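Changing the commute

In March I stopped driving to work and started taking the bus. The job is in Trastberg, 18 miles from my house, and I had been making the trip by car for 11 years. The lease on the car was up and I didn't want to sign another one.

The 224 leaves from the corner of Hughes Street at 6:10. I tried the 6:40 for the first week and it got me in late on Tuesday, so now I take the early one. There is a change at Romeck, where the shelter has a roof but no walls on the windy side. I wear a heavier coat than I used to.

The whole trip takes about twice as long as driving. I expected to mind that more than I do. I have read 2 library books so far, both longer than anything I had finished in years. Going home I mostly look out the window or sleep. I missed my stop once and had to walk back from Bama, mostly uphill.

Groceries are the part I haven't worked out. I used to stop on the way home and fill the trunk. Now I buy what fits in a backpack, so I go to the store more often and spend less each time. Cat litter is a problem. I may have it delivered. 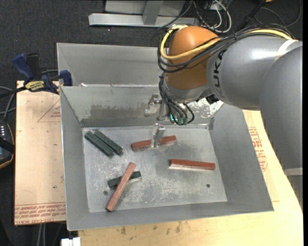

My coat and backpack come in with me now, where before I left everything in the car. I cleared the bottom of my locker for them and took home three old pairs of boots. I also bought a yellow rain cover for the backpack, close to the color of the thick cable on the KUKA arm, and the driver can see me at the stop before it gets light. The monthly pass comes out of my paycheck starting next month. Until then I'm paying by the ride and keeping change in a jar by the door.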